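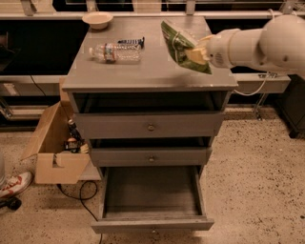
How a robot learns to tidy up

Your bedside table is a mess. Bottle, bowl, crisp packet. You could clear it in no time. A robot finds it really, really hard - and this page is about why.

We're building one called Skiton in the Holloway shared workshop. One arm, one gripper, lots of cables. Its job is putting small things away. Sounds easy? Read on.

What is a gripper?

It's the robot's hand. No skin though, and no feeling like you have. When you pick up a glass you know straight away if it's slipping. A robot has to work that out from numbers. How hard is the motor pushing? Has it stopped moving? Then it guesses.

Why crisp packets are tricky

A wooden block stays the same shape. Good old block. A bag doesn't. Squeeze it and it goes flat, or crinkles, or swings about. In our picture the gripper has hold of a green bag and one corner is hanging down. So the robot can't just think "where is my hand?" It has to think "where is the bottom of the bag?" as well.

Try it yourself. Hold an empty packet by one corner and lower it into a bowl. Now do it with one eye shut. Harder!

Bottles are a pain too

Standing up, a bottle is easy to grab round the middle. Lying on its side, like ours, it can roll. And clear plastic is hard for a camera becuase it sees straight through to whatever is behind. The coloured label helps a lot. Something to look for.

Drawers

A drawer only goes two ways, in and out. Pull a bit sideways and it jams. You wiggle it without thinking. Robots have to be taught to wiggle. Our little table has three drawers with round knobs, and the bottom one is open. Knobs are small so the gripper has to be lined up just right before it closes.

How does it learn?

Practice. Same as you with a bike. We do the job over and over and the computer keeps a record of each go. Skiton has had 703 goes since November. We move things a little bit each time - bottle here, bowl there - or it would only learn one table and get stuck on all the others.

The computer program is called Tarum. It looks at the camera pictures and decides where the arm goes next. Tiny move, look again, tiny move, look again.

Want to build one?

Start small. A cardboard arm with string for muscles is brilliant. Get a grown-up for anything with a plug or a sharp blade. Keep fingers away from a moving arm, even a slow one, and know where the off swich is before you turn it on.

Words to know

Gripper - the hand of a robot.
Motor - makes a part turn or push.
Program - the instructions a computer follows.
Joint - where an arm bends. Your elbow is one.

Next page: joints and how to make one from a split pin.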